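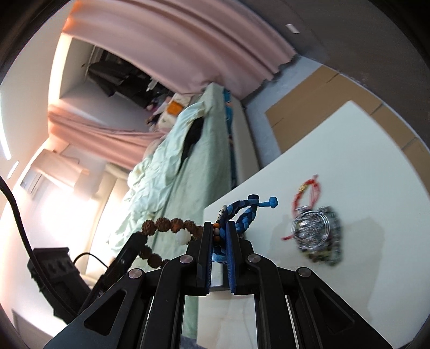 Never store cord with beads, Ginovari told us before we'd even put our bags down, or you'll spend your evenings untangling. I laughed, then thought guiltily of my own drawer at home.

I'd been meaning to get to the Gralldale bracelet open day for ages, and what a lovely couple of hours it was! The braided ones in blues won me over first - navy through to a really pale blue, with a knot to finish. Then there were the rough brown beads, and a white one among them that I kept going back to. The catalogue runs to over 900 pieces, apparently, though I was happy with a handful.

Later on we got to the small black box with the white lining, everything in together, bright blue braid curled up with the big brown beads (so much for the advice). I could have sat and sorted it all afternoon.

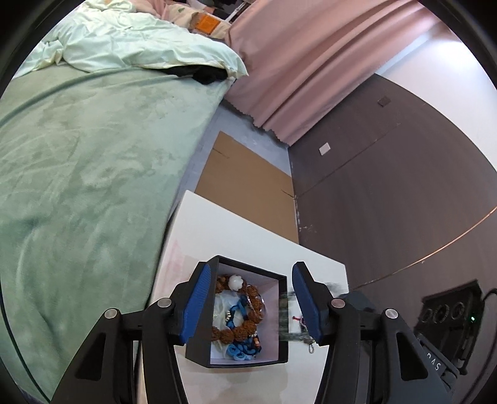

Getting there

Take the Stougaard road and park behind the hall. Entry was free, and the tea was good and strong.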